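Filippos Xenos
8/29/22

I've been sorting out my aunt's kitchen in Uswood for two weeks and people keep asking what the plan is for all the crockery, so I'll put it in one thread.

Background first. She ran a small guest house for most of her working life and never threw a plate away. When a set got down to the last couple of pieces it went in the pantry and she bought another set. The pantry is deep.

I wrote everything down as I went, in a school exercise book. Final total is 1,273 pieces, counting saucers and lids, not counting cutlery. I don't want to talk about the cutlery.

Of those, 246 are dinner plates. You can feed a village with that. The trouble is they don't match, and the charity shop in town only takes sets of four or more.

So the real subject of this thread is odd plates and what you can do with them. I've read up on it, asked a lot of people and changed my mind several times.

First thing I learned: a plate from a broken set is worth next to nothing unless someone else has the rest of the set. Then it can be worth a fair bit to that one person. The whole replacement trade works on this. You aren't selling to the public, you're waiting for somebody in another town to drop theirs.

Second thing: look at the back. I spent the first few days admiring the fronts and had to do it all again. The mark underneath tells you the maker and sometimes the pattern name, and without that you can't list it anywhere.

Most of hers are Tsoukalas, which was the local pottery and closed when I was a child. They made thick, heavy restaurant ware in cream with a brown line. You can't chip it. I have tried, by accident, on a stone step.

There are also 69 pieces of Flurkia, which was the posh range she kept for Sunday guests. Thin, gold rim, can't go in a microwave. My mother has asked for those and she can have them. I'm not going to argue with my mother over gravy boats.

Christmas plates are their own problem. Nobody looks for one in August, and in January they can't be given away. The people who collect them want them in November. So they go in a box with the month written on the lid, and you have to be patient.
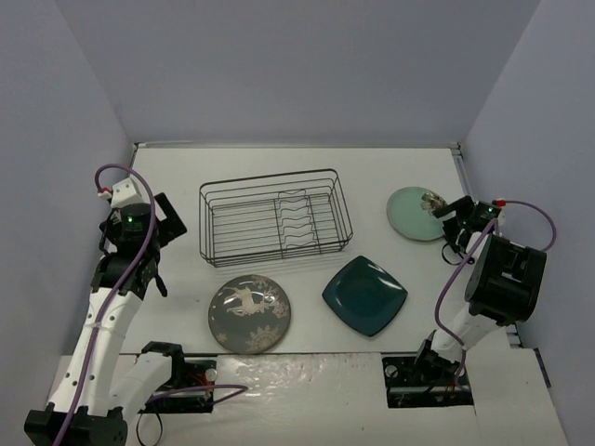
Grey one with the reindeer and snowflakes. November box.

I asked a dealer about seasonal stuff and she said animals sell, snowmen sell a bit, and plain holly doesn't sell at all. She has a garage full of holly. I'm passing that on for what it's worth.

Now, washing. A lot of advice online says soak old plates overnight in bleach to get rid of brown staining. Please don't. If the glaze is crazed the bleach gets in under it, and later on the glaze can start to lift. I lost two decent bowls that way before a potter put me right.

What she told me to do instead was plain warm water and washing-up liquid, a soft cloth, and let them dry slowly for several days. Some of the stain stays. She said to leave it alone, the plate is old and it's allowed to be a bit brown.

Also don't stack them damp. I know it's tempting when you have a whole pantry to get through. If you haven't got a rack big enough, do fewer at a time.

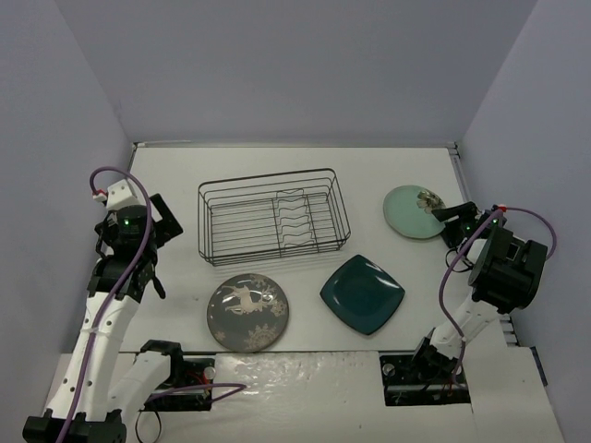 Then there's storage. Put a sheet of kitchen paper between each plate, or a paper coffee filter if you've got them. Newspaper leaves ink on anything with a rough foot. Stand plates on edge in the box, never flat — a flat pile puts all the weight on the bottom one and that's where they crack.

Small boxes. Smaller than you think. I filled a big Prusen removals box on the first day and could not get it off the floor, and then had to unpack the whole thing on my knees.

Write on the side of the box as well as the top. Once they're piled up you can't see the top. I have done this wrong too.

Where things have gone so far: the heavy cream plates went to the village hall, which was hiring crockery for every wedding and now doesn't need to. They took all the cups as well, and the big teapots, which I thought I'd be stuck with for life.

A primary school had the chipped ones for a mosaic on the wall by the gate. If you're offering broken china to a school, ring first and ask what they can take. Ours wanted it already broken and the edges rubbed down, so that was a whole Saturday with a hammer, goggles and an old pillowcase.

The café by the harbour took a stack of mismatched side plates. They like it when nothing goes together. They paid in lunches, and I've had two of them.

Somebody replied asking if old plates are safe to eat off. It depends on the age and the glaze. Bright reds, oranges and yellows from long ago are the ones I'd be careful with. You can buy a lead test kit but the potter said they miss things, and if I wasn't sure I should hang it on the wall. I've kept those back and they won't be going to anyone as dinner plates.

And a few people asked what I'm keeping for myself. Not much. I live in a flat with one cupboard. I said I'd keep only what I'd use on a normal weekday, so no platters and nothing with gold on it.

That means a cream bowl, a jug with a repaired handle, and the odd flowered plate. I like a single big flower on a plate much more than a border of little ones. You can put toast over it and still see what it is. 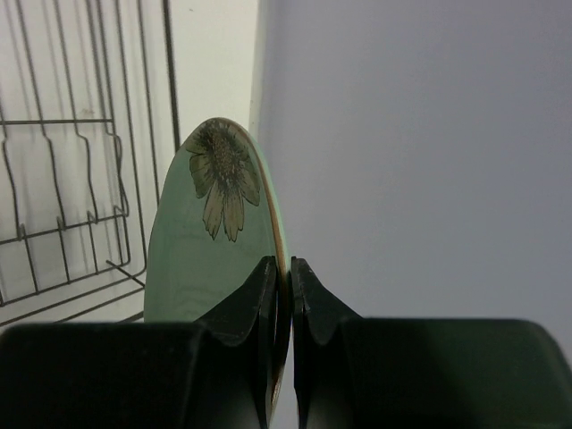
Pale green with one big flower. My sort of plate.

Still to do: the glass shelf, the jelly moulds and a tea chest that hasn't been opened at all. It's nailed shut and it rattles, which isn't a good sign.

If you collect Tsoukalas and you're short of lids, send me a message with the size across the inside of the rim in millimetres. I have lids. Please measure the pot and don't guess, I've posted three the wrong size already and the postage is more than the lid.

Next update when I've found the crowbar.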